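Call for Participants: Adult Sleep and Shift Work Study

The Nisthorpe Center for Community Health invites adults who work evening, overnight or rotating shifts to take part in a study of sleep and daily routine. The study is supported by the Adeyemi Fund and will run through the end of June.

Who may apply

Applicants must be at least 18 years of age and must have worked a non-daytime schedule for the past six months. Hospital, warehouse, transit, security and food production employees are especially encouraged to apply. Persons currently being treated for a diagnosed sleep disorder are not eligible for this study but may ask to be placed on the contact list for later projects. Applicants need not live in Nisthorpe, provided they can travel to the Center for scheduled visits.

What participation involves

Each participant will keep a written sleep diary for 8 weeks and will wear a wrist monitor during all rest periods, including naps. Participants will attend an opening visit, a midpoint visit and a closing visit at the Zastard Building. Visits consist of a questionnaire, a short interview and a set of attention tasks completed at a desk. No blood samples are taken and no medication is given. Visits may be booked in the early morning or late evening to suit work schedules.
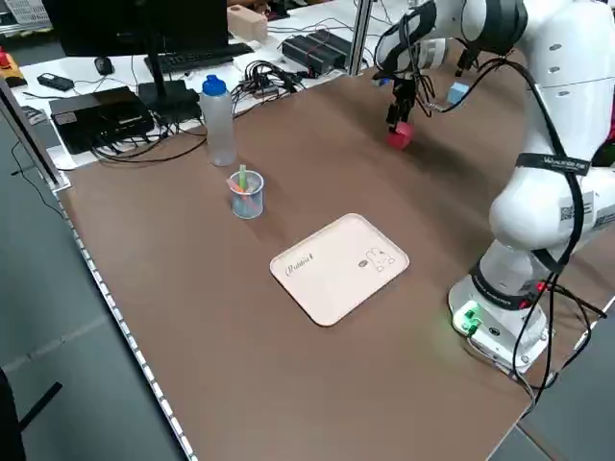

A robotic arm with a red cube in its gripper, over a brown work surface.

Compensation

Participants who complete all three visits and return their diaries will receive $460, paid by check after the closing visit. Those who withdraw early will be paid for the portion completed. Parking at the Zastard Building is free of charge with a visitor pass, and bus fare will be refunded on request.

Privacy

Diaries and monitor records are stored under a participant number. Employers are not told who has applied or taken part. Participation is voluntary, and a participant may withdraw at any time without giving a reason.

How to apply

Application forms are available at the Center's front desk and through the Vedico online portal. Completed forms must be received by Wed 3 February. Applicants should list their usual shift pattern for the past month - start and end times are sufficient - and a telephone number at which they can be reached outside working hours. Eligible applicants will be called to arrange an opening visit. Forms in Spanish and large print are available from the front desk, Room 46.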